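# Lindness glove mount, pair

A strap-on plate that holds a VR controller on the back of a work glove, for recording hand movements to drive a robot arm. It is a shared workshop build by Brayden Leclerc and Fadwa Ashour. Files are under part number 2708.

- Printed plate, left and right
- 3 mm screws, supplied
- 25 mm strap, cut to length
- Gloves and controllers not included
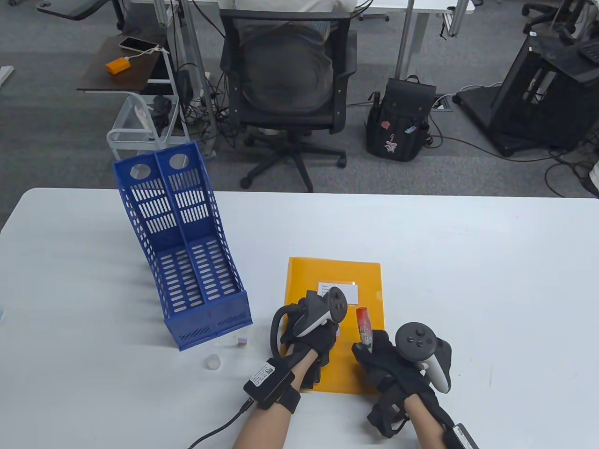
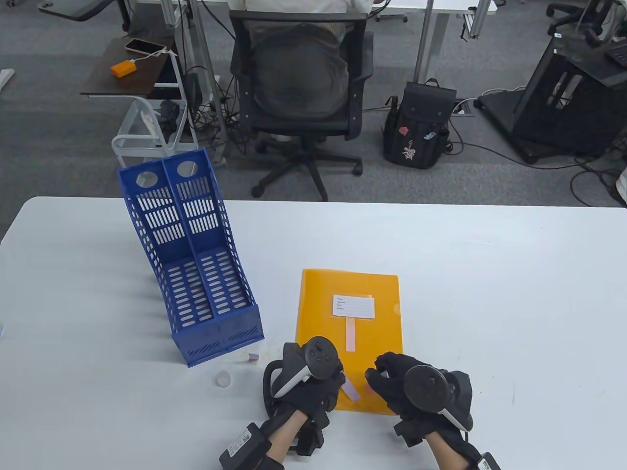 Fit the plate before you put the glove on. Tighten the strap until the controller stops rocking, then make a fist and check that nothing digs into your knuckles. Start with light desk jobs, such as handling a plastic folder flat on a white table, with a blue file holder standing off to the left. Small paper pieces are harder, and most people need a few sessions before they stop dropping them. Leave enough slack in any cable at the wrist for the hand to turn over.

The first version cracked at the strap slot. Plates made since November have a thicker edge there, and Fadwa will swap old ones at the Illholm bench on Wednesday evenings. Bring both halves if it has split. Left plates are out of stock.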